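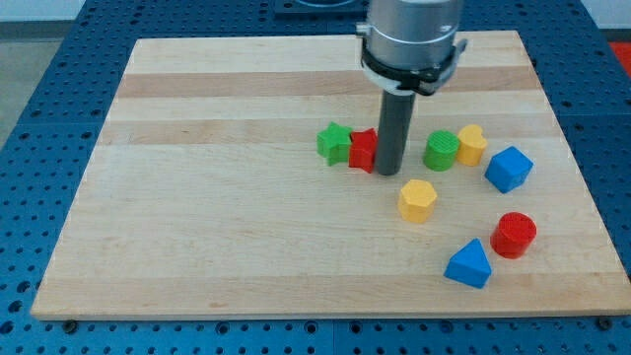 Community radio gets its say on the local media fund

June 23, 2026

Plenty of you have asked what became of the local media fund after the spring hearings, so here is where things stand. The short version is that the draft rules are out, they're better than we dared hope, and there is still time to make them better again!

If you missed the background: the regional assembly agreed last year to put public money into local news and community broadcasting, and then spent months arguing over who should be allowed to apply. The first draft would have shut out any station without a full-time editor. That would have ruled out Radio Nimora, the Hattar valley service and nearly everyone else who reads this newsletter. We said so, loudly, and so did over 100 listeners who wrote in with their own stories. I've read a good many of those letters and they are a joy. One came from a farmer who plans his mornings by the Hattar road report, another from a woman who learned the language from the lunchtime phone-in.

The full-time editor rule has gone. In its place is a test based on hours of original local output, and repeats don't count towards it. Stations will also be able to apply jointly, so two small outfits sharing a transmitter or a newsroom can put in a single bid and split the reporting work between them. Brikberg FM and the Rutico student station are already talking about doing exactly that, and I can't wait to hear what they come up with.

Shahram Kordestani, our policy lead, gave evidence at the final hearing and came back in very good spirits. "They asked proper questions," he told me. "One member wanted to know how we cover council meetings with a single microphone, and we ended up talking about it for most of the break." He'll be writing up his notes for the members' area of the website, including the exchange on political balance, where the assembly's lawyers seem to have come round to our view that small stations should follow the same code as everyone else but with simpler paperwork.

Now for what still needs work. Grants would be paid in arrears, and for a station living month to month that's a real problem. You can't hire a reporter in the autumn on the promise of money the following spring. We're asking for part of each grant to be paid up front. The draft is also vague about online-only services. It mentions "audio distributed by other means" once, in a footnote, and leaves it there. Several of our newer members don't hold an FM licence and never plan to, and they deserve a clear answer – a footnote won't do.

Then there is independence. The assembly would appoint the whole awarding panel under the current text. Most of the people involved are decent and fair-minded, but a body that hands money to journalists shouldn't be picked entirely by the politicians those journalists report on. We're proposing that at least 2 seats go to people nominated by broadcasters themselves, with their names published before the first round opens.

Written comments are open all summer and the vote is expected in September. Please do send something, even a few lines. Say which station you listen to or work for, what it covers that no other outlet does, and which of the points above matters most to you. Responses from individuals are counted separately from ours, so don't feel you're repeating what we've said already.

A draft reply is on the website for stations to adapt as they like. Shahram is also happy to look over anything you've written before you send it – email him through the office, with "media fund" in the subject line so it doesn't get lost among the music licensing queries.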